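Prukton handheld gripper pair, two months in: a review for people collecting demos at home
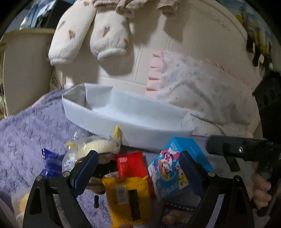
Bought the two-hand kit in the fall, used it properly since February. Short version: good jaws, decent software, bad wrist strap, and the manual is a joke. I'd buy it again. Probably.

Background, quick. I collect manipulation demos part time for Breltness. They send task cards, I do the tasks in ordinary rooms, they train on it. No robot on my end, just the two handhelds and a laptop. Current card set is "small packaged goods into an open container, soft surface." Bedrooms, mostly. Soft surface means bedding, and bedding is where cheap grippers go to die. Things sink in and the jaws have nothing to push against.

So that's what I tested on. Snack packets, cartons, a shallow tray, a fluffy blanket. Total so far 2713 episodes on this pair. Company wanted 2000, I kept going as the rate per episode is fine and I wanted to see what wore out first.

The jaws

Best part. They open wide, wide enough to come down either side of a bag lying flat. The dark blue pads are grippy without being sticky. Film packaging is the hard case – shiny, crinkly, full of air, slides around when you pinch it – and these hold it if you grab near the crimped seal. Grab the belly of the bag and it squirts out. Took me a whole afternoon to learn that and now every new person I train makes the same mistake.

Cartons are easier in theory. In practice a carton leaning on something wants to rotate when you squeeze it. You need both pads flat on the sides. Linkage keeps the pads reasonably parallel through most of the travel, a bit toed in at the very end. Fine for boxes, bad for anything thin.

Pivot pins: no slop yet. I check them Wednesday nights when I charge everything. One got slightly stiff, a wipe fixed it. Lint. If you work over long-pile fabric you will get lint in the linkage, just accept it and keep a paintbrush around.

Trigger feel

Light. Maybe too light. My finger gets tired after 9 or so batches in a row but that's on me, you should be stopping before that. Lorenz Pfister, who does the same cards as me two towns over, swapped in the stiffer spring and says his releases look cleaner. I tried it for a day and hated it. He has bigger hands.

Two hands

This is why you pay extra. Single-hand data of bag into tray is everywhere at this point. What Breltness keeps asking for is the second hand doing something useful, steadying the tray, pushing a packet into reach, holding a thing upright while the other side gets a grip on it. A paper tray with light walls moves the second you bump it so you really do need the other hand.

The pair syncs by itself at startup. Works nine times in ten. The tenth time the left one lags and you don't get told, you just find it later in the replay when one hand is grabbing air. I lost seven episodes like that in one go. Now I clap the jaws together at the start of every batch and check it on the laptop before I carry on. Annoying that I have to. Prukton support says a fix is coming, they said that in February too.

Camera view

Wide. Really wide. You see both jaw tips all the time, which the trainers want, and you also see plenty of the room. Tell your houshold. Anything hanging on the furniture ends up in the data. Also your own fingers. Breltness doesn't mind fingers as long as they aren't the ones doing the grasp.

Glossy film gives you glare. Nothing the kit does about it. Pull the blinds or move the lamp. Bhavana Mathew, who checks my uploads, bounced a full batch for glare on clear packaging and she was right to, you couldn't tell where the edge of the bag was.

Variety notes, for anyone doing similar cards

Took me too long to get this so I'm writing it down.

Don't line the packages up. Let them overlap. The easy layouts get learned fast and after that you're paying in tired wrists for nothing.

Mix clear film, shiny film and card in the same pile. Not a batch of each.

Change the tray angle between episodes, a little is enough.

Leave your mistakes in if you recover. Drop it, regrab it, place it, that's a good episode. Drop it and stop is a delete. I was throwing out the recoveries for the first two weeks and Bhavana just about cried.

Slow down on the approach. Everybody rushes the approach. The grab itself can be quick.

Strap and grip

Bad. The strap sits right on the wrist bone and the buckle digs in. I put foam under mine. The handle is ok, a bit slim. With both hands going you end up hunched over the bed like you're defusing something, so get the surface up higher if you can – I tend to kneel, with a cushion.

Weight is fine. Black plastic, nothing creaks.

Software

Records, trims, uploads. The trim view is good. Labels are a pain, you pick the object from a dropdown and there's no "unknown packet" option so half my early stuff is tagged "bag (misc)." Crashed on me twice, no data lost either time.

Battery gets me through a morning. Charging both off one port is slow, use two.

Against the Plutis

Had a loaner Plutis before this. Nicer handle, much nicer strap, worse jaws. The pads were hard and anything glossy just slid. If your cards are all mugs and blocks get the Plutis. If there's film packaging anywhere on the list get this one. Haven't tried the Siliņa, people keep asking me, I'd need someone to lend me one.

Scores

Jaws and pads: 9
Sync: 5
Camera: 8
Strap: 3
Software: 7
Manual: didnt finish it

Overall 7 out of 10. Would go up a point with a strap that fits a human arm. Spare pads come two to a pack and they ship slow, so order a pack with the kit. My right pad is starting to round off at the tip and the left looks new, no idea why, I swap hands plenty. Will update when I change it.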